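Gradton Community Pottery Study: call for participants

The Gradton Adult Learning Center is looking for adults who have never worked with clay to take part in an eight-week study of how beginners learn hand building. The study begins in August and is run by Osamu Hamada, who has taught evening ceramics at the center for nine years.

We have 50 places. Participants attend one two-hour session a week, keep a short written log at home, and sit for two interviews, one before the course and one after. Clay, glazes, tools and firing are provided. You keep everything you make, apart from one small test tile that stays with the study records.
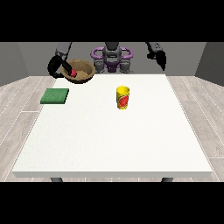 WHO CAN APPLY

You can apply if you:
are 18 or older
live in Gradton, Clultov or Risum
have taken no ceramics class since leaving school
can attend at least seven of the eight sessions
can read and write English well enough to keep a log

You do not need to be good at drawing or any other craft. People with limited hand strength are welcome to apply. Please tell us on the form, and we will go over the exercises with you before you decide.

We cannot take people who have a lung condition made worse by dust. If you are unsure, ask your doctor before sending in the form.

WHAT YOU WILL DO

The first two sessions cover pinch pots and coils. Weeks three through five are spent on slab work, including one lidded box that everyone makes to the same pattern. In the last three weeks you choose your own project and glaze it. Each piece must fit on a standard kiln shelf, and nothing may have walls thicker than one inch.

The log takes ten minutes after each session. You write down what you tried, what went wrong and what you would change. Spelling does not matter. Logs are stored under a number, and your name is kept in a separate file.

PAYMENT

Participants who complete the course and both interviews receive $400. If you leave early, you are paid for the sessions you attended. Payment is by check, mailed within three weeks of the second interview. We do not cover child care. Bus fare from Clultov and Risum is paid back if you bring your receipts.

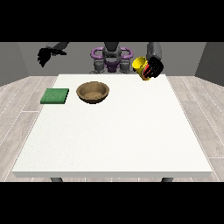

Can I sign up together with a friend or family member?
Each person has to send in a separate form, and we place people in groups by lot. Two people from the same household may end up in different sessions, so check that you can both travel on your own.

SESSION TIMES

There are morning, afternoon and evening groups. Mark every time you could attend on the form. The more you mark, the easier it is to place you. Once groups are set, we can move people only if someone in another group agrees to swap.

Wear old clothes and closed shoes, and keep your fingernails short. An apron is supplied, along with a shelf for work in progress.

HOW TO APPLY

Forms are at the front desk of the Gradton Adult Learning Center, Room 473, and at the Ung branch library. Return the form to either place, or mail it to the center marked "Pottery Study." Applications opened on 14 March 2026 and will stay open until all places are filled. Everyone who applies will get a letter, including those we cannot place.

Questions about the study should go to Osamu Hamada. Leave a message at the front desk with your phone number and a good time to call.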